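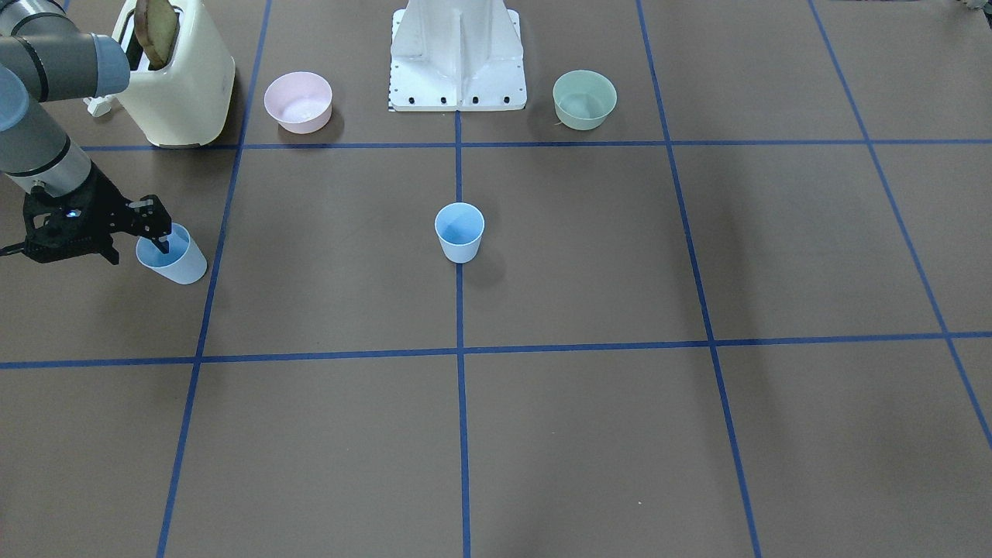
Candness Campus Theatre Forum
Season Planning and Subscriptions
Topic: Proposed change to the studio season and seating policy

boxoffice_favar
Posted 23/03/2021

Subscribers and company members are invited to comment on the proposed schedule for the Favar Studio. The department intends to present three productions in the studio next season, with the musical moving to the Grerkel Auditorium. Seating in the studio would be general admission for all performances. The studio holds 200 patrons in its present arrangement. Comments received in this topic before the end of April will be forwarded to the season office.

row_g_subscriber
I wish to register an objection to general admission. My household has held the same two seats for many years, and the renewal form we signed describes them as reserved. If the policy is to change, current subscribers should be permitted to keep their seats for at least one further season.

stagemgr_alum
I would respectfully disagree with the previous post. The studio is reconfigured for nearly every production, and a reserved seat in one arrangement may not exist in the next. During the last play staged in the round, the house opened late on two evenings while ushers tried to match old seat numbers to new rows.

row_g_subscriber
The late openings were a matter of house management. Other theaters issue a new chart for each production and mail it with the tickets. I see no reason why the same could not be done at the Favar.

boxoffice_favar
For clarity, the ticketing system allows one chart per venue per season. A second chart would require a change to our agreement with the vendor. Patrons who need accessible seating will continue to have places held for them under either policy.

charpentier_fan
My concern is the musical. The Grerkel has 1,443 seats. Last year's musical sold 289 tickets across its whole run, if the figure in the annual report is correct. A student cast should not be asked to play to a house that is mostly empty — it is discouraging for them and does little for the sound.

pit_second_oboe
The figure is correct, but that run was shortened to two performances. The orchestra pit is the deciding point in my view. The Favar has none, and the players were placed behind a curtain with a monitor. Several cues were missed as a result. I support the move, provided the balcony is closed.

charpentier_fan
Closing the balcony would answer part of my objection. I would still ask the department to consider Charpentier Hall, which has a small pit and a much better size for this program.

boxoffice_favar
Charpentier Hall is reserved by the music department for most of the spring term. The suggestion has been noted and will be passed on, as has the request to close the balcony.

stagemgr_alum
May I ask whether the student-written play will keep its place in the fall? It was listed in the first draft of the schedule and does not appear in the second.

boxoffice_favar
It remains in the fall schedule. The omission was an error in the second draft, and a corrected copy will be posted in this topic.

row_g_subscriber
Thank you. I remain opposed to general admission and will put my comments in writing to the season office.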